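Rafferty Robotics Club: Frequently Asked Questions
By Abilio Paredes | September | 2 min read
Print this page | E-mail this page

Do I need to know how to code?
No! Plenty of members had never written a line before their first session. We start you on short scripts in the simulator and you pick up the rest from whoever is sitting beside you.

What is the Praren Challenge?
It's our big project for the year and we love it. Each team programs a simulated arm to sort everyday objects on a virtual table. The full score is 900 points, and each run lasts 15 minutes.

How big are the teams?
Teams have 2 people. Come with a friend or we'll pair you up at the first session.

Do I need my own computer?
The lab machines are fine. If you'd like to practise at home, the starter files are on the club drive in the folder called Bulden (named after our very first arm, long since retired).

Can I change the colours or move the objects?
Yes, please do! Practice layouts are wide open, and some of the best ideas have come from people shuffling things about to see what the arm would do. Competition layouts are locked.

Why work in a simulator at all?
You can try something daft, reset and go again in seconds. Last year's teams logged 2,811 runs between them, and the arm was ready for another go every time.

What will I be looking at on screen?
You can switch between a close view and a wide one.
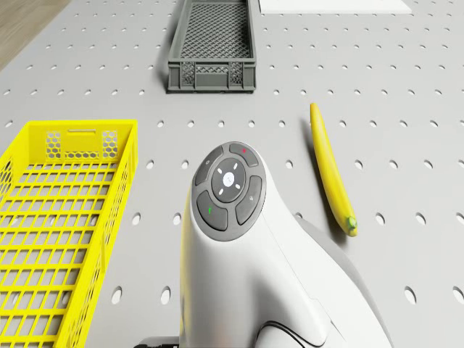
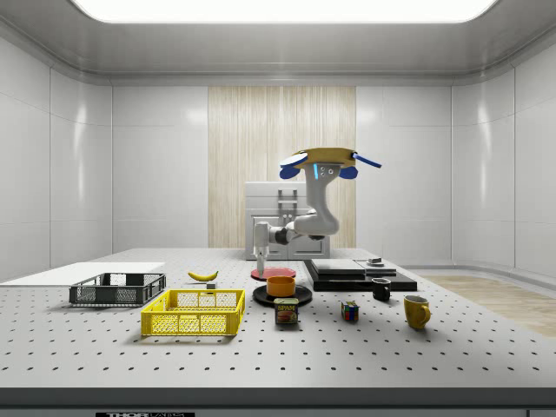
The Praren table in the simulator: close view first, then the wide view with the plates, mugs and Rubik's cube.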